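About Juvisus
Category: Who we are
3 min read

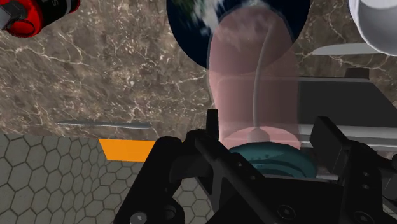 One from the simulator: the gripper with a pink see-through cylinder, over the marble worktop.

Juvisus makes examples. Other people make the clever learning systems, and those systems need to be shown how to pick a thing up a great many times before they will do it once without embarrassing their owners. We do the showing. It is a slightly odd way to earn a living and we have become fond of it.

The company was started by Kha Lục, who had spent several years writing rules for robot arms and grew tired of apologising for them. The rules worked well on the objects he had thought of. The objects he had not thought of went on the floor. He rented a room above a shop that repairs sewing machines, bought 2 desks and began recording people doing simple jobs by remote control. We still have one of the desks.

Most of our work now happens in simulation. An operator sits down, takes hold of the controls and steers a gripper that does not exist towards an object that does not exist either, and still manages to feel cross when it slips. Each attempt is saved from start to finish, with the movements, the camera views and a plain sentence saying what the operator was asked to do. Then the room is changed and they do it again.

The changing of rooms is handled by Skolell, our scene builder. Skolell picks worktops, floors and clutter, and it has no taste at all. It will cheerfully put a globe on a marble counter above a floor of hexagonal tiles, and leave a thin grey rod lying about for good measure. Visitors ask whether we could make things look more like a normal kitchen. We could, but a system that has only ever seen tidy kitchens is going to have a hard time in ours.

We keep the failures too. A dropped cylinder is labelled as a dropped cylinder and filed with the rest. New operators find this hard at first and try to hide the bad ones, so on their first Monday we sit them down with a reel of Kha's early attempts, which usually settles the matter.

Our longest-running collection is called Ostetti. It covers 40 everyday tasks, from standing something upright to passing it from one place to another, and it grew out of a job for a client who wanted exactly one of them. The current release has 296 scene layouts. Every recording in it has been watched by a person other than the one who made it – a dull rule, and the one we would keep if we had to throw out all the others.

Tô is the smaller sister project, for real arms on real tables. It moves more slowly, as gravity is less forgiving there and somebody has to pick things up afterwards.

We are a small team and hire operators every May. You don't need a degree or a background in robotics. Patience helps, and so does having once been good at a fairground claw machine, though we have yet to meet anyone who will admit to it.

If you have a task you would like recorded, write and tell us what it is in ordinary words. We will write back with a great many questions about cups.

Contact | © Juvisus | Back to top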